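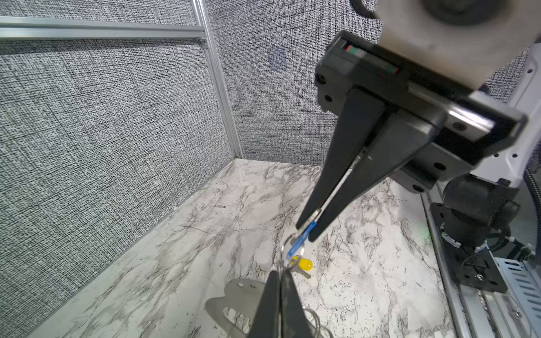 Comment empêcher mes annonces de sortir sur des recherches qui n'ont rien à voir avec ce que je vends ?

Bonjour à tous, je gère les annonces de la boutique Kumeck (des housses de canapé sur mesure) et, en ouvrant le rapport des termes de recherche de juin, j'ai trouvé 937 clics sur des choses comme « housse de couette » ou « patron de couture gratuit ». Je débute, merci d'avance pour votre patience !
Nizar Yammine

Hildegard Rothe
Bonjour Nizar, et bienvenue ! Il vous faut une liste de mots clés à exclure, partagée entre toutes vos campagnes. Prenez votre rapport, triez-le par coût et relevez les mots qui reviennent : chez vous, ce sera sûrement « couette », « patron », « gratuit ». Ajoutez-les un par un, en requête large pour les mots vraiment hors sujet, en exact quand vous hésitez. Pensez aussi aux pluriels et aux fautes de frappe — les exclusions ne les couvrent pas toujours aussi bien qu'on l'imagine. Pour la boutique Jerkska, dont je m'occupe depuis longtemps, j'avais exclu « tissu » un peu vite, et j'ai perdu de très bonnes visites de gens qui cherchaient un canapé en tissu. Alors allez-y doucement, et relisez la liste deux semaines plus tard avec un café !
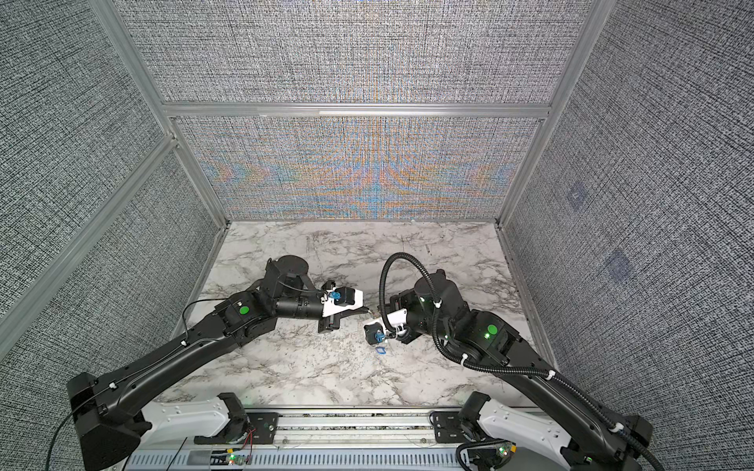
Deux bras noirs au-dessus d'un plateau à motif marbre blanc.

Lutz Heitmann
Il y a des listes toutes faites sur le web, tu copies et tu colles. La mienne a 1 983 mots, jamais eu de souci.

Hildegard Rothe
Lutz, je me permets une petite réserve : ces listes contiennent souvent « prix » ou « pas cher », et pour un commerce, c'est dommage de s'en priver.
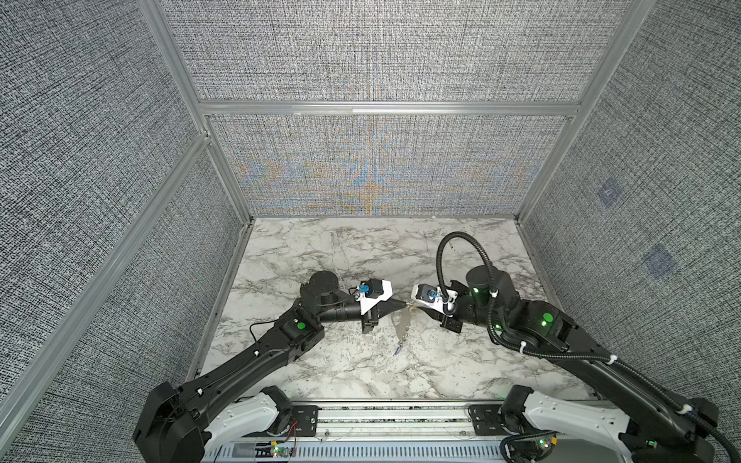

Rosemarie Ackermann
D'accord avec Hildegard. J'ajouterais de regarder le type de correspondance de vos mots clés : si tout est en large, vous allez exclure des termes jusqu'à Noël. Chez Tiedemann, nous avons passé les huit mots clés les plus coûteux en expression, laissé le reste tranquille, et le rapport est devenu bien plus agréable à lire. Gardez quand même une petite campagne en large, avec un budget modeste, on y découvre parfois de jolies idées. Bon courage, et revenez nous raconter !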